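### 4.2 Open-day demonstration

The kitchen task was shown to visitors at the Godinho building in March. Sofia Brandão ran the simulator and Valter Ramalho answered questions. Thirty-two people came through in two groups, the second starting at 2 pm. Most had no background in robotics, so the Pludov scene was projected on a wall and the control panels were left off the screen. Visitors could ask for the view to be changed at any point.

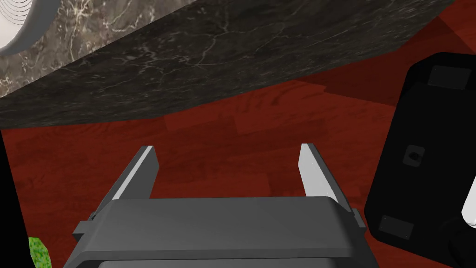
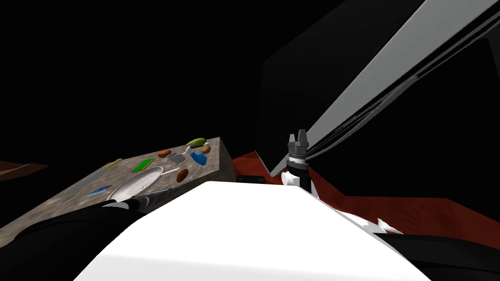 **Figure 3.** Two rendered views of the Pludov kitchen. Top: open gripper over the wood floor, beside the stone-patterned block. Bottom: the counter with its plate and small objects, and the right arm raised with the gripper open.

### 4.3 Visitor feedback

We collected 17 comment cards. Nine asked how the arm chooses which object to go for first, a point Ramalho had skipped in the opening talk. Several people said the counter was more cluttered than they had expected, and two compared it with their own kitchens. The colour of the floor was mentioned once. Phong Giáp typed up the cards that afternoon.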